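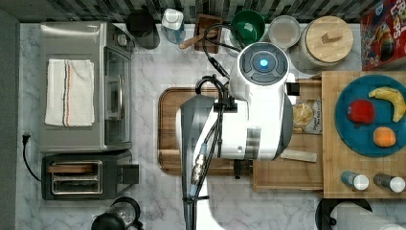

Bakanora Countertops
Frequently Asked Questions

Last updated 16/12/2022

Do you sell to homeowners or only to contractors?
Both. Homeowners pay the list price on the quote. Contractors with a trade account get a discount, which shows on the quote before you sign.

What is the difference between marble, quartz and laminate?
Marble is natural stone. It scratches and stains more easily than the others and needs sealing. Quartz is made from ground stone and resin, comes in steady colors and doesn't need sealing. Laminate is a printed sheet over a board core and costs the least. All three come in white with gray veining, so please order samples if you are choosing between them. The Carbone line is marble, the Damska line is quartz and the Tosotis line is laminate.

How much do samples cost?
The first three are free. After that they are $11 each, and we take that off your order if you buy within the year.

How do I measure my kitchen for a quote?
Measure the length of each run along the wall and the depth from the wall to the front of the cabinets. A sketch on plain paper is fine. Mark the sink, the stove and any windows that come down to counter height. We send someone to take final measurements once you accept the quote, and those are the ones we cut from.

Do the old counters have to be out before you measure?
No. The base cabinets do have to be in their final place and screwed down. If you are replacing cabinets too, call us when they are in.
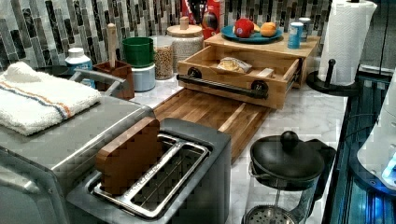

How long does it take?
Allow 18 working days from final measurement to installation for quartz and laminate. Marble takes longer if you want to pick your own slab. Orders placed in February usually move faster - it is our slowest month.

Is removal of the old counter included?
No, it is a separate line on the quote. Removal and disposal is $600 for a standard kitchen. You can also do it yourself, but everything has to be clear by the morning of the installation.

Will you work around my backsplash?
Sometimes. If the new counter is the same thickness as the old one, the tile can often stay. If it is thinner, there will be a gap to fill. Small mosaic tiles are the most likely to come loose when the old counter is lifted, and we can't promise to save them. Keep any spare tiles you have.

Can I put hot pans straight on the counter?
Use a trivet on all three materials. Heat can mark the resin in quartz and lift the surface of laminate. Marble handles heat better but can still crack from a sudden change.

What about toasters and other small appliances?
They are fine on their own feet. Leave the clearance the maker asks for at the back and sides, and don't run them pushed up against the wall. Wipe under them now and then, as crumbs and grease will dull the finish over time.

Can I cut on it?
Please use a cutting board. Knife marks are not covered by the warranty.
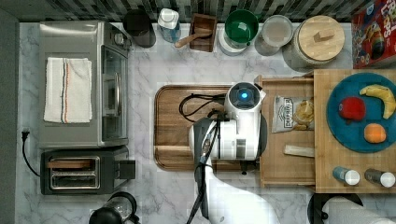
How often does marble need sealing?
Once a year for most kitchens. To check, leave a few drops of water on the surface for 20 minutes. If the stone has gone darker underneath, it needs a new coat.

What should I clean it with?
Warm water and dish soap. No vinegar, lemon or bleach on marble. Scouring pads will scratch laminate.

Can you fix a chip?
Small chips in marble and quartz can be filled on site. Laminate chips can be colored in but will still show up close. Send two photos by email, one from near and one from farther back, and we will tell you the price before we book a visit.

Does the warranty transfer if I sell the house?
Yes, once. The new owner needs the original order number.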